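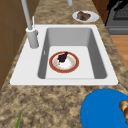
Wamosero Home Kitchens Program
Interim Progress Report to the Magalhães Fund
Submitted Fri 29 April

1. Summary

The Wamosero program helps residents of Jellville keep fats, oils and food scraps out of household drains. This report covers the first half of the grant period. Household enrollment has met its target, the collection service is operating on all planned routes, and the school component is behind schedule. Spending remains within the approved budget. No change to the total award is requested.

2. Enrollment and outreach

The grant agreement set a target of 600 enrolled households by the midpoint, and that figure was reached two weeks early. Most sign-ups came through the utility bill insert, which was mailed in English and Portuguese. Door-to-door visits in the Prilow district produced fewer enrollments than expected – many residents were at work during visiting hours – and the visits have been moved to early evening.

Each enrolled household receives a lidded grease container, a sink strainer and a printed guide. The guide asks residents to scrape plates into the food scrap bin before they go into the sink, to let cooking fat cool before pouring it into the container, and to avoid using hot water to flush grease away.

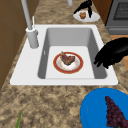

3. Collection service

Containers are exchanged every second week at 15 drop-off points. Two points were relocated during the period following complaints about parking. A third, beside the Prilow bus depot, was closed for nine days during road work and has since reopened. Collected oil is sent to a licensed processor under the contract approved by the Fund last August.

Contamination of containers with water and solid food continues to be a problem. Revised labels have been ordered, and the page on food scraps has been rewritten in plainer terms for the second printing of 900 guides.
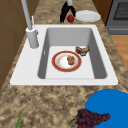

4. School component

Classroom sessions were delayed by changes to the district calendar. Lesson materials are complete and have been reviewed by the science department. Sessions will now begin in the fall term, and the staff hours set aside for them have been carried forward.

5. Next period

Priority will be given to apartment buildings, where a single blocked line can affect many units. The program intends to enroll a further 100 households in rental housing and to provide building managers with a shared container. A revised work plan and an updated budget table are attached as Appendix A and Appendix B.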